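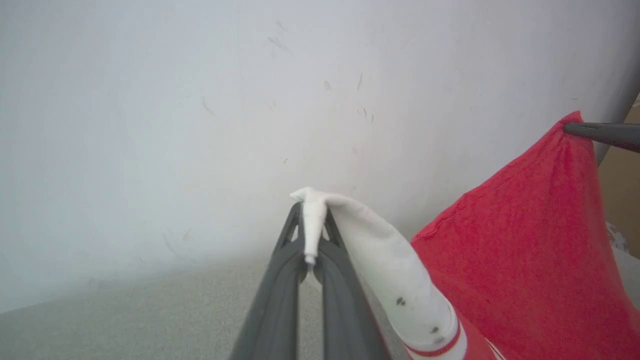 White and red fabric held up in front of a pale wall.

Where Does Fabric Come From?

Look at the shirt you are wearing. If you pull it close to your eyes, you may see tiny lines or loops. Those are yarns. Almost all the cloth in your home is made of yarns, and the yarns are made of something even smaller, called fibers.

A fiber is a very thin strand, a bit like a hair. One fiber on its own is weak. You could snap it without trying. When many fibers are twisted together they grip each other, and the yarn they make can be strong enough to hold up a bag of apples.

Fibers from plants

Cotton grows on a bushy plant in warm places. After the flower drops off, a green pod called a boll is left behind. The boll swells and dries and then splits open, and inside is a puff of white fluff. The fluff is wrapped around the seeds. Before anyone can use it, the seeds have to come out. People once did this with their fingers, and it was slow work. Now a machine called a gin does it. The seeds can be pressed for oil or fed to cows.

Linen comes from a plant called flax. Flax has thin stems and blue flowers. The fibers are inside the stem, so the stems are soaked or left out in the dew until the woody part goes soft and can be broken away. The long fibers left over are combed straight. Linen feels cool and a little stiff. It also wrinkles very easily.

Fibers from animals

Wool is the coat of a sheep. Cutting it off is called shearing. It does not hurt the sheep when it is done with care, and the coat grows back. Wool fibers are wavy, and the waves trap air. Trapped air is good at keeping heat in, so a wool sweater feels warm. Goats, alpacas, and some rabbits have coats that can be spun too.

Silk comes from a caterpillar called the silkworm. It eats mulberry leaves until it is ready to turn into a moth, and then it wraps itself in a cocoon. The whole cocoon is one long thread. To collect the silk, workers put the cocoons in hot water, find the loose end, and unwind it. Threads from several cocoons are wound together, as a single one is too fine to use.

Fibers made in factories

Polyester and nylon do not grow. They are plastics, and most of them start out as oil from under the ground. The plastic is melted into a thick, hot liquid and pushed through a metal plate full of little holes. It comes out in long threads, like water from a shower head, and the threads harden as they cool. They dry fast and do not wrinkle much. Swimsuits, raincoats, and backpacks are often made from them.

There is also rayon, which is in between. It starts as wood. The wood is turned into a pulp, treated with chemicals, and pushed through holes in the same kind of way.

Check the label inside your clothes. It may say something like "100% cotton." If it lists two fibers, the cloth is called a blend. Socks are often a blend.

From fiber to yarn

Fibers are tangled when they arrive at a mill. First they are brushed between rollers covered in wire teeth. This is called carding, and it makes the fibers lie in more or less the same direction. Then they are drawn out into a loose rope and twisted. Twisting fibers into yarn is called spinning.

You can try it. Take a cotton ball and pull it gently until it makes a long wisp. If you pull too hard it will come apart. Now roll one end between your finger and thumb, always in the same direction, and keep pulling a little at a time. You will end up with a short, lumpy piece of yarn. Tug on it and see how much stronger it is than the wisp was.

Awuor Nyanda teaches spinning to children at the Chisholm library. She starts with cotton balls and then moves on to a drop spindle, which is a stick with a round weight on it. "The first yarn everybody makes is fat in one place and skinny in another," she says. "I kept mine. It's tied around a jar of buttons." Her daughter Lilian learned when she was six and now spins wool while she watches TV.

Weaving

There are two main ways to turn yarn into cloth. One of them is weaving.

A weaver begins by stretching many yarns side by side on a frame called a loom. These yarns are the warp. Another yarn, the weft, goes across them — over one, under the next, over one, under the next. On the way back it does the opposite. Each row is pushed tight against the row before it.

This over-and-under pattern is called plain weave. Bedsheets are often made this way. If the weft goes over two and under two, and moves one step sideways with each row, slanted lines appear in the cloth. That is a twill. Blue jeans are a twill, and you can see the slanted lines if you look at them closely.

The small mill in Kotden has one old loom that is still used for blankets. A blanket on that loom has 2000 warp yarns, and each one must be threaded through its own loop by hand before the weaving can begin. Two people do the job together. One sits at the front and one at the back, and they pass the ends through.

Knitting

The other main way is knitting. Knitted cloth is made of loops, and each row of loops is pulled through the row before. It can be done with one long yarn and a pair of needles. T-shirts and most sweaters are knitted, though the loops in a T-shirt are so small that you might not notice them.

Loops can change shape when you pull on them, so knitted cloth stretches. Woven cloth made from plain yarn does not stretch much up and down or side to side, but it gives a bit if you pull it corner to corner. Try this with a handkerchief.

Felt is a third kind of cloth. It has no yarns in it at all. Wool fibers are wetted, soaped, and rubbed until they lock together in a flat sheet. A wool sweater that goes through a hot wash by mistake can begin to turn into felt. It gets thick and small, and there is no good way to make it big again.

Adding color

Most fibers are white, cream, gray, or brown to begin with. Color is added with dye. A dye is different from paint. Paint sits on top of a thing, but dye soaks in and sticks to the fibers.

Long ago, all dyes came from nature. Red was made from the roots of a plant called madder, or from small insects called cochineal. Blue came from the leaves of the indigo plant. Yellow could come from weld, onion skins, or many kinds of flowers. Some dyes need a helper called a mordant, which holds the color to the cloth. Without it the color would wash away. Today most dyes are made by chemists, and they come in every shade you can think of.

Dye can go in at different times. The loose fiber can be dyed, or the yarn, or the finished cloth. To make a striped cloth, a weaver often dyes the yarns first and sets them up in order. To make a cloth with flowers or dinosaurs on it, a factory prints the colors onto one side. Turn a printed shirt inside out and you will probably find that the back is paler.

Another way to get two colors is to sew two pieces together. Many flags are made like this. So are quilts. The line where the pieces meet is called a seam. The raw edges are usually folded to the back, where they will not show or fray.

What happens to old cloth

Cloth wears out. Elbows and knees go first, because they bend and rub the most. A hole can be patched, or it can be darned, which means weaving a tiny new piece of cloth right across the gap with a needle.

Clothes that still fit someone can be passed on. Clothes that are too worn can be cut up for rags, and some are shredded back into fibers. Shredded fibers are shorter than new ones, so they make weaker yarn unless new fibers are mixed in. Many are used as stuffing for car seats and mattresses. In Zonelham, the school puts out a bin for old clothes every December.

Words to know

Fiber: a very thin strand that yarn is made from.
Yarn: fibers twisted together into a long strand.
Warp: the yarns stretched on a loom.
Weft: the yarn that goes across the warp.
Boll: the pod of a cotton plant.
Mordant: something that helps dye stay in cloth.
Seam: the line where two pieces of cloth are sewn together.

Something to try

Cut a sheet of paper into strips and lay them side by side on a table. Tape down the tops. Weave strips of another color across them, over and under. When you have done a few rows, go over two and under two, moving over by one strip each row, and look for the slanted lines.

Last updated 2025-10-07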